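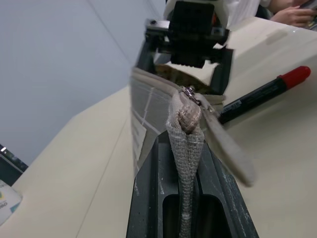

Prerko Community Workshop – Stationery and Supplies Team

Packing and closing a fabric pencil pouch

Updated 6/24/22

Every January we get many pencil pouches back from the evening classes, and a good part of them have a zipper that is stuck, or a lining that is caught in the teeth, or simply too many things inside. Most of these pouches are still good. I wrote this page so that anyone on the team can pack a pouch in the same way and close it without damage.

The instructions are for soft fabric pouches with one zipper on the top. For the hard boxes please use the other page, the one Aled Griffiths keeps at the supply desk.

What you need

A clear table with good light. A light color is better, because small things like leads and eraser crumbs are easy to see on it.
The pouch.
The pens and other things that go into it.
A soft dry brush. An old toothbrush is fine.
A normal graphite pencil, for the zipper.
A small card for the name.

Step 1. Empty the pouch

Open the zipper as far as it goes and take everything out. Do not shake the pouch over the table from a height, because markers roll very far. Put your hand inside and feel the corners. Sharpener shavings like to stay there, and they make the lining dirty and also get into the zipper.

If the pouch has a lining that is not sewn to the bottom, pull it out gently and brush it. Then push it back with two fingers, starting from the corners.

Step 2. Check the markers

Press each cap until you hear or feel the click. A loose cap is the most common reason for a stained pouch, and red is the worst color to wash out. Make a short line on scrap paper with each one. If the line is pale, the marker goes to the refill box and not back into the pouch.

Look also at the color of the cap. With a black barrel the cap is often the only thing that tells you the ink color at first sight, so a wrong cap will confuse the next person. We had this problem for a whole course with the Georgiev markers.

Step 3. Prepare the zipper

Look at both sides of the zipper tape. The tape is the flat strip of fabric that carries the teeth. On some pouches it is longer than the opening and has a free end that hangs out. Leave this end outside. Beginners often fold it in to make the pouch look neat, and then it is pulled under the slider and everything stops.

Rub the teeth on both sides with the graphite pencil, then move the slider forward and back a few times. Brush away the extra graphite, or it will be on your hands all day.

Step 4. Put the things in

The long things go first and lie along the bottom: pencils, pens, the ruler if it fits. All markers go in the same direction. Then put the eraser and the sharpener at the end where the zipper starts, not in the middle. A thick lump in the middle pushes the two sides apart and the slider has to work too hard.

Our rule for a normal pouch is nine long items and two small ones. You can fit more, but then you can't close it with one hand.

Step 5. Close it

Hold the pouch at the closed end with one hand. With the other hand, smooth the lining down and away from the opening. Now bring the two edges together and pull the slider slowly, in a straight line. It is easier if the pouch is a little stretched between your hands, because a slack fabric folds itself and goes under the slider.

Stop when you feel resistance. Do not pull harder. Go back a little, look for fabric in the teeth, free it, and try again.

If the slider is really stuck

Take hold of the caught fabric close to the slider and pull it to the side, not up. At the same time move the slider back. More graphite helps sometimes. Please no cooking oil – we tried it, and the spots stayed in the fabric.

Step 6. Label

If there is a label patch on the outside, write there with a fine permanent pen and let it dry before you touch it. Without a patch, put the name card inside, on top of the pens. The Plasten cards are a good size and do not bend.

Finished pouches go on the second shelf, label to the front. The next delivery from Hitisness has nearly 100 new ones, so please keep the left side of the shelf free.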